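Grilance Tableware: Frequently Asked Questions
Care, stacking and storage of bowls
Last updated 2024-02-24

Which bowls does this page cover?

It covers the Tresix range (white and two-tone bowls) and the Nurken range (pastel plastic bowls). Costigan serving dishes have their own page, as their lids and handles need separate care.

Can the bowls go in the dishwasher?

Yes. Both ranges can be washed at up to 65 °C. Place them on the upper rack, open side down and at a slight angle, so that water does not collect in the foot ring. Nurken bowls are light and may turn over in a strong spray. A heavier item on either side will hold them in place.

Can I use them in the microwave?

Tresix bowls, yes. Nurken bowls are suitable for reheating only, for no more than 60 seconds at a time. Do not use either range under a grill or in an oven.

How do I remove stains from tomato or turmeric?

Mix bicarbonate of soda with a little water, spread the paste over the stain and leave it for 60 minutes, then rinse. Repeat if necessary. Do not use scouring powder or wire wool. Both leave fine scratches that take up colour faster than the original surface did, and the scratches cannot be polished out.

What are the rings in the bottom of my bowl?

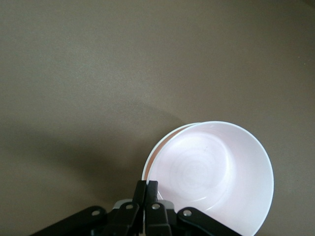
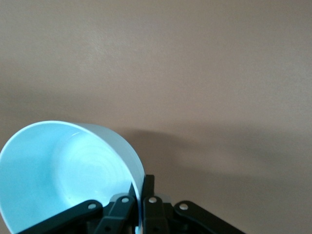
Faint rings on the inside of the base are a normal feature of both ranges and are not a sign of wear. They follow the centre of the bowl and are spaced evenly. In the white bowl and the light blue one alike, they are concentric and show as a slight change of tone on a smooth surface. Wear looks different: short marks running in several directions, usually where a spoon meets the base, and dull to the touch. If a fingernail catches on a mark, it is a scratch — a ring will normally feel level with the rest of the base.

Is it safe to stack different sizes?

Yes, provided the smaller bowl sits on its own base inside the larger one. If it hangs by its sides, the two walls are in contact all the way round and the bowls will be hard to separate. Leave a visible gap between the rims. Two bowls of the same size will also nest, but should be put away completely dry.

How many can I put in one stack?

We suggest a limit of 7. Above that, the weight on the lowest bowl is enough to wedge the stack together, and the top bowls become awkward to reach on a normal wall shelf.

Two of my bowls are stuck together. How do I separate them?

Fill the inner bowl with cold water and stand the outer one in warm water, not boiling. Wait a few minutes, then twist gently while holding both rims. Do not lever them apart with a knife. A drop of washing-up liquid run between the rims helps if the twist alone does not work.

How should I pick up a bowl from a stack?

Hold the rim of the top bowl and lift straight up. Lifting at an angle often brings the second bowl with it, particularly with Nurken bowls, which weigh very little.

Has the pastel range changed?

From January the Nurken bowls have a slightly thicker foot ring. Capacity and rim diameter are the same, so old and new bowls can be stacked together. The colours have not been altered, although older bowls may have faded — this is most noticeable on those kept near a window.

Do you sell single replacements?

Tresix bowls are sold singly. Nurken bowls are sold in pairs. Discontinued colours are listed on the spares page while stock remains.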